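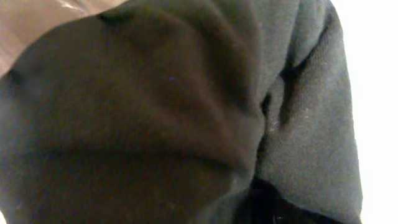

By Catherine Gourlay

I first read Alasdair MacKinnon's new book on a slow train to Vusbridge, and I missed my stop because of it (which cost me a taxi and a rather cross phone call home). It is called *The Quiet Ward*, and it is about what happens to a town when the people who live there give up arguing in public.

MacKinnon taught politics for 27 years before he wrote a word for the general reader, and you can feel the relief in every chapter. He has picked Vusbridge, where he grew up, and he goes back to the old council meetings, the ones with standing room at the back and somebody's baby crying through the item on drains. By the time he moved home the public seats were mostly bare. Decisions about the bus station, the library and the river path were being settled in pre-meetings, and people had got used to hearing about them afterwards, usually in a queue.

He is careful with blame, perhaps too careful for my taste. The councillors he interviews are tired and decent, most of them, and he plainly likes them. But he does keep asking the same question, over tea and on doorsteps and once through a car window: who did you talk to before you voted? The answers are short.

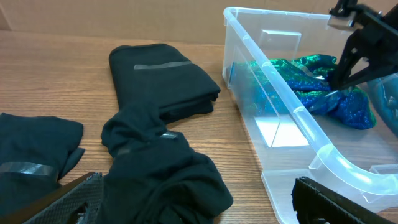

## The trouble with consultation

The best chapter by a long way is the one on the leisure centre. A consultation ran for nine days in July, with two drop-in sessions, both on weekday mornings. MacKinnon went along to the second and sat there with a retired dentist and a plate of shortbread, and I laughed out loud, though it made me sad as well. The report that followed spoke of "broad local support".

I wish he had given us more on tenants, who appear late and leave early. And his ideas for putting things right come in a bit of a rush, as though the publisher had been ringing: evening meetings, papers in plain English, a proper slot for questions. I'd have happily read another fifty pages on those alone, particularly the questions, as our own council allows you a single one and wants it in writing the week before.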